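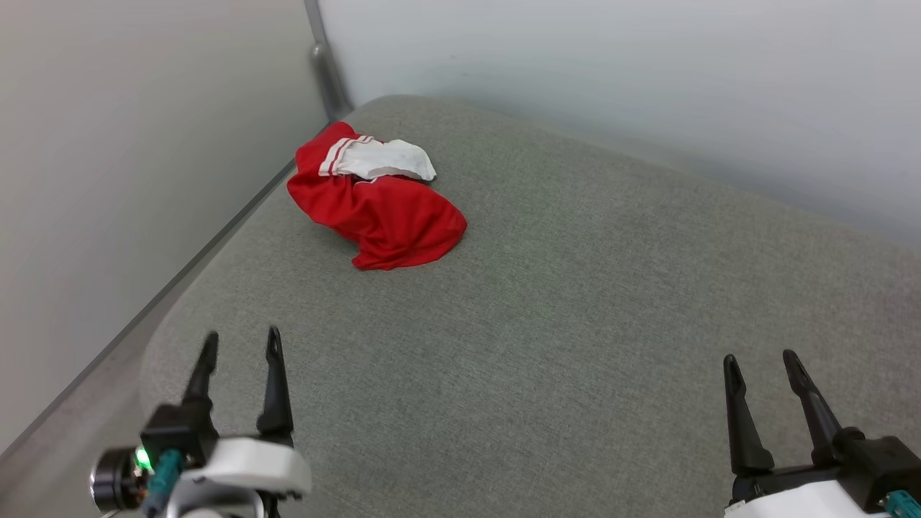 **Last edited November 27, 2025.** Questions people keep sending us about the clothing set, with the answers we'd give over lunch. If you want the cheerful version, the sales page is still up.

## What is Plilex supposed to be?

A set of recorded examples for a two-armed robot that picks up and folds clothes. A person drives the arms, we save the camera views along with the joint and gripper positions, and a model is trained to copy what the person did. Stidamia collects the examples. Dromov trains on them. We're the Stidamia half, so read what we say about the training side with some care.

## How many examples are there?

698 that we'd let anyone train on. You may have seen a bigger number in an old slide. That one counted every time somebody pressed the record button, including the times they pressed it twice.

## Is 698 enough?

For what? To get a model that picks up a pair of shorts from a cushion it has already seen, in light it has already seen, probably. To fold laundry in a stranger's home, no, and we wish people would stop asking us to say so in a quote. We don't know where the line between those two sits. Anyone who gives you a firm number of examples per skill should be asked how they got it.

## Why soft furniture? Doesn't everybody use a table?

Most people do, and tables are easier. A hard flat top stays at one height, so the fingers can come down to the same place every time. A cushion gives. Push a bit too far and the fabric under the garment moves with it, and you may end up pinching both. We wanted those mistakes to be possible in the recordings, along with the small corrections a good driver makes to avoid them.

Whether a model learns the correction or just learns to go slowly is an open question. Dromov thinks the former. We'd like to see a test that could tell the two apart.

## Why do so many examples use sportswear?

Shiny, thin fabric is a pain to grip, and it never lands in the same heap twice. Stripes and trim also make it easier for a reviewer to work out which part of the garment went where.

The second reason worries us a little. If stripes help the reviewer, they probably help the model too, and it could end up leaning on them. There are 17 plain garments in the set to push against that. We don't think 17 is plenty.

## Which camera should I train on?

Both, if you can afford it. The head view gives you the two grippers and where the clothing sits between them. The wrist view gives you the weave of the fabric and the space between the fingers, but it's easy for a garment to slide off to one side and be only partly in view. A model that gets the wrist view alone has to guess at the rest.

We've heard the claim that wrist cameras make head cameras unnecessary. It may hold for screws and pegs. For a heap of cloth we haven't seen it shown.

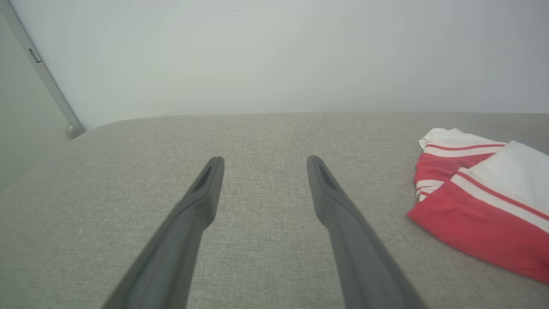
## Where does an example start and stop?

It starts with the grippers open and clear of the garment. It stops when they're open and clear again, or when the driver gives up. The lead-in matters more than people expect. If you trim every recording down to the moment of contact, the model never sees an approach, and then you get an arm that hovers.

Please don't trim them. We get asked for a trimmed version every month and the answer is the same.

## Do you keep the failures?

Yes, in a separate folder with a short label: dropped, missed, grabbed the cushion, driver quit. They aren't part of the 698.

Some groups mix failures in and say the model gets tougher. Others throw them out and say the same. We've read both arguments and weren't sold on either, so we keep the files and let you choose.

## Who drives the arms, and are they any good?

Paid operators. Each one does 30 practice runs before anything is saved. By then they're decent, though they have habits. One group of runs from September goes in from the left nearly every time, even when the right arm had the easier reach. We left those in and marked them. If your model turns out left-handed, look there first.

## What about Policarpio? The write-up says it labels everything automatically.

Policarpio is our labeling tool, and it proposes labels. A person then checks them. It does fine on "gripper closed" and poorly on "garment held," mostly because a gripper can close on nothing and look perfectly busy doing it. We reworded the write-up. Old copies are still going around.

## How varied are the rooms?

Less than you'd like. There are 18 setups, and several of them share a pale wall and a gray seat. That's fine for checking a training pipeline and weak as proof that anything will carry over to a new place. If you split the data by recording, your test scores will look great, for the wrong reason. Split it by setup.

## Can I send you my own recordings?

You can send a sample. We need the raw camera files, the gripper positions with matching timestamps, and a note on which garments you used. Don't smooth the motion first. We've turned down two otherwise good batches over that, and we'll do it again.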